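How to set up a desk lamp so it stops bugging you

Quick one, been meaning to write this up. Got asked again last week how I place a lamp on a small work table. Long answer below. Takes ten minutes if the table's already clear, more if yours looks like mine usually does.

What you need

A lamp with a heavy base. Round or square, doesn't matter.
Damp cloth, dry cloth.
Masking tape.
Two or three stick-on cable clips.
Something to read, small print.

Step 1. Clear the table

All of it. Not just pushed to one side. Mugs, mail, chargers, the lot, into a box on the floor. You'll want half of it back and that's fine, but do it after. Wipe down with the damp cloth, then dry. Lift the lamp and wipe the underside of the base too, grit under there scratches a tabletop faster than anything. I did this to a table in April and still look at the mark every day.

Don't use spray polish. Base slides around on it.

Step 2. Pick a side

Right-handed, lamp goes left. Left-handed, lamp goes right. Otherwise your own hand throws a shadow right where you're writing or soldering or whatever. If you mostly type, side matters less, but keep it off center.

Then push it back. Far edge of the table, with a couple fingers of space behind the base for the cable. People put lamps way too close, they end up with a bright puddle in front and an elbow in the post.

Step 3. Check the base sits flat

Press down on the rim in four places. Any rock, look underneath, usually a foot pad has come off or the cable is pinched under the edge. Cable pinched is the usual one. It should leave the base from the back and lie on its own, not under anything.

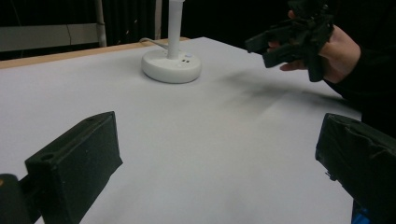 Give the cable some slack before you clip it. One loose loop on the table is plenty. Pulled tight, the first time you nudge the lamp you're yanking on the plug end, and that's the bit that fails. Mine was a Rallness, lasted ages, then the connector went wobbly purely from me pulling it straight every time I tidied up.

Step 4. Sockets and ports

If your lamp has charging ports in the base, turn it so you can reach them without leaning over. Sounds obvious. I had one facing the wall for a month. Set it so the ports face you or a bit toward your free hand, then run the phone cable along the back edge, not across the middle where you work.

Read the little sheet that came with it for what the ports can do. Some are charge only, some won't run a tablet. Don't guess.

Step 5. Reach test

Sit down how you normally sit. Reach across for the things you use most, pen cup, tape, tools. If your sleeve or wrist brushes the post, move the lamp farther back or out, an inch at a time. Do it in a long sleeve if you wear them in winter, bare arm doesn't tell you much.

Now reach for the switch. Should be able to do it without getting up. If you can't, it's too far, split the difference.

Step 6. Shadow test

Room lights off, lamp on. Put your small print where you work. Hold your hand over it like you're writing. Can you see the words next to your fingertips? Good. If there's a dark smear over them, slide the lamp out to the side a little and try agian.

Pale tables bounce a lot of light back up. If you get glare, tilt the head away from you or turn it down a notch before you start moving furniture. A sheet of dull colored paper or a desk mat helps too. Dark tables soak it up, you may need it brighter than you'd think.

Step 7. Mark it

Once it's right, small bit of masking tape on the table behind the base. When you move the lamp to clean you'll know where it goes back. Peel the tape after a few weeks, it goes gummy if you leave it.

Step 8. Clips

Last, not first. Wipe the spot, dry it, press the clip on and hold for a bit. Underside of the table edge is best. If your table has a bare wood strip along the side, test one clip someplace hidden, some adhesives lift the finish when they come off. Leave the loop near the base unclipped.

Couple of things from the comments last time

Joaquim Vilela asked about clamp lamps. Same steps, skip the base part, but check the clamp has a pad on both jaws and don't clamp onto a glass or a thin edge.

Someone else asked how bright. I go with 300 lumens for reading and more for fiddly work, but my eyes aren't yours. Start low.

Bulb swaps: unplug first, let it cool, then do it. LED ones with no bulb, you're stuck with what's in there.

Next up is the drawer underneath, whenever i get the dividers cut.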